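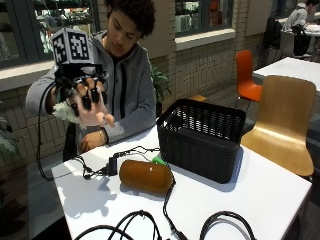 Growing Carrots in Heavy Clay: Spring Project Report

Submitted Friday, March 18, 2022

Why carrots

Everyone in Lusden will tell you that you can't grow a decent carrot here. The soil is thick gray clay that sticks to your boots in winter and cracks open in summer, and carrots hate both. I wanted to find out if that's really true, or if people gave up too early (my grandfather gave up after one bad year and has grown beans ever since). So I spent last season growing a short, stubby carrot called Malý in the school garden, and I loved nearly all of it!

Malý is an old market variety. It stops growing downward pretty early and gets fat instead, a bit like a spinning top. My seed came from Grelturetti, a small seed shop that still sends its packets out with handwritten notes. Mine said to sow late and be patient with the watering can.

What I did

I used two beds of the same size on the Verkik side of the garden, where the sun stays longest. Bed A was plain clay, dug over once and raked. Bed B got the same digging, plus a thick layer of leaf mold and coarse sand mixed into the top. I sowed both on the same afternoon, in shallow rows, and covered the rows with old burlap until the first green showed.

Germination was slow and patchy. The plain clay baked into a crust after the first dry week and the seedlings had a hard time pushing through it. I started sprinkling the rows every evening with the finest nozzle we had, and that helped both beds, though Bed B was always ahead. Then came the thinning, which I put off for much too long. It feels awful to pull up healthy seedlings! Tracey Fairclough lent me a pair of nail scissors so I could snip them off at the soil without disturbing the neighbors, and after that it went fast. 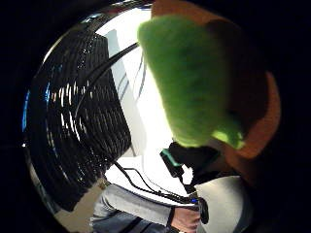

What came out of the ground

I lifted everything in the last week of August. Altogether I got 237 carrots big enough to weigh, with Bed B well in front. Bed A gave me smaller roots, and a lot of them were forked. My favorite looks like a pair of trousers.

The surprise for me was the flavor. I had expected the better bed to win on taste as well, but the people who tried slices from both at lunch mostly went for Bed A. They called it sweeter and "more carroty." I didn't do a proper blind test, and I should have, because some of them had seen which plate I was standing next to.

There was some damage from carrot fly, mostly at the end of Bed B closest to the compost heap. The fly finds carrots by smell, and I had left my thinnings lying on the path for a whole evening. Next time they go straight into a bag with a lid.

What I would change

Sow a week or two later, when the clay has warmed up. Thin earlier. Put a mesh barrier around both beds from the first day. I'd also like to try a third kind of bed with only sand mixed in, to see if the leaf mold was doing the work or if the soil simply needed opening up. My notes can't separate the two, and that bothers me more than the forked roots do. 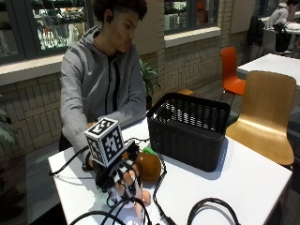
Natália Mikuš read my draft and wrote back that I was being too hard on the leaf mold. In her own clay plot, she said, sand without anything else set almost like mortar after the first heavy rain, and she would never dig it in alone again. She thought a bed with only leaf mold would teach me more, and she wanted to know if I had measured how deep the forks started. I hadn't, but I still had photos of the worst ones next to a ruler, and most of them split a little below the depth I had dug. That points to the hard layer underneath. I've borrowed a long-handled fork for this year and I'm going deeper in both beds before I sow. The new Malý packet is already on my windowsill.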